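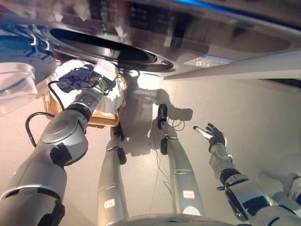
White cloth with a navy item on top, to be separated before washing.

Washing Mixed Household Linens in the Stacked Laundry Units

Parkstead Residences, Guidance for Residents, April 2020

This page sets out the procedure for washing and drying small mixed loads in the stacked units at Parkstead. It applies to towels, napkins, cleaning cloths, pillowcases and everyday clothing. Wool, silk, down and any item marked "dry clean only" should not be washed in these units. Residents of Markska House should refer to their own guidance, as the machines there load from the top.

Before You Begin

Bring the laundry to the machine in an open basket or crate. Plastic bags are discouraged in the laundry rooms. Each resident should carry one load at a time and leave the floor in front of the washer clear.

Detergent is not supplied. Use a liquid or powder marked for high-efficiency machines, and keep it in a closed container.

Step 1. Separate by Color

Remove every dark item from the white items and set it aside. Small dark articles are the ones most often missed, particularly socks and washcloths folded into a larger white bundle. Open each bundle fully and shake it out before it goes into the drum.

Navy, black, red and deep green items are treated as dark. Pale gray, cream and light yellow may be washed with whites once they have been through several washes on their own. New denim and new dark towels should be washed separately at least twice.

If there are too few dark items to make a load, hold them until more have accumulated. A single sock does not justify a cycle.

Step 2. Check Each Item

Empty all pockets. Close zippers and fasten hooks. Turn printed garments inside out. Treat visible stains with a little detergent rubbed in by hand, and leave them for ten minutes. Grease on kitchen cloths may need longer.

Paper tissues are the most frequent cause of complaints to the Helia Street office. One tissue left in a pocket will cover a full load of dark clothing in lint.

Step 3. Inspect the Drum

Open the washer door as far as it will go and let it rest. Look inside before loading. Run a hand around the rubber gasket and remove any coins, hairpins or small garments left by the previous user. Unclaimed items go on the shelf by the door, where they are held for 72 hours.

Wipe the gasket with a dry cloth if water has collected in the fold.

Step 4. Load the Washer

Hold the basket close to the drum opening, a little below it, and move the items across by hand. Place them in one at a time and loosely. Large pieces should be alternated with small ones so that the weight is spread around the drum. The drum is correctly filled when a hand can be placed flat between the top of the load and the top of the drum.

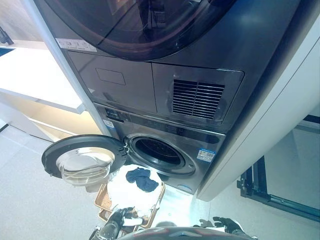
Deirdre Costello writes that she has always tipped the whole basket in at once and asks whether this does any harm. The practice is not recommended. Items tipped in together tend to stay together, and sheets in particular will wrap themselves around smaller pieces and come out unevenly rinsed. Tipping is also how small dark items find their way into a white load.

Before closing the door, check that no fabric is caught between the glass and the gasket. Press the door until it latches. It should not be forced; if it does not close, reduce the load.

Step 5. Choose a Cycle

Select the cycle before adding any options. The following settings are suitable for most loads:

White towels, napkins and cleaning cloths: Normal, Hot
White or pale clothing: Normal, Warm
Dark clothing and dark towels: Normal, Cold
Lightly worn items, small load: Quick, Cold (28 minutes)

Bleach may be used on plain white cotton only, in the quantity given on the bottle. It must never be poured directly onto dry fabric.

The door remains locked during the cycle and for a short time afterward. Wait for the lock to release — pulling on the door will not shorten the wait.

Step 6. Transfer to the Dryer

Clean the lint filter before every load and return it fully to its place. Shake out each piece as it leaves the washer. Residents who cannot comfortably reach the upper machine may ask the office for the low step stool, which should be returned the same day.

Dry white cottons on Medium or High. Dry dark clothing on Low and remove it while slightly damp at the seams. Elastic, rubber-backed mats and anything that has been in contact with solvent or cooking oil must not be placed in the dryer.

If Color Has Transferred

Do not dry the load. Heat will set the dye. Take out the dark item, then wash the white items again at once in cold water with the usual amount of detergent. The Chowdhury method, a long soak in cool water with oxygen bleach, may be tried on white cotton if the second wash does not clear the marks. Pieces still discolored after this are best kept as cleaning cloths.

After Use

Leave the washer door ajar so that the drum can air. Wipe up any spilled detergent. Faults should be reported to the office with the machine number — please do not attempt to clear an error by unplugging the unit.

Contact: Parkstead Resident Services, ext. 723 | © Parkstead Residences | Back to top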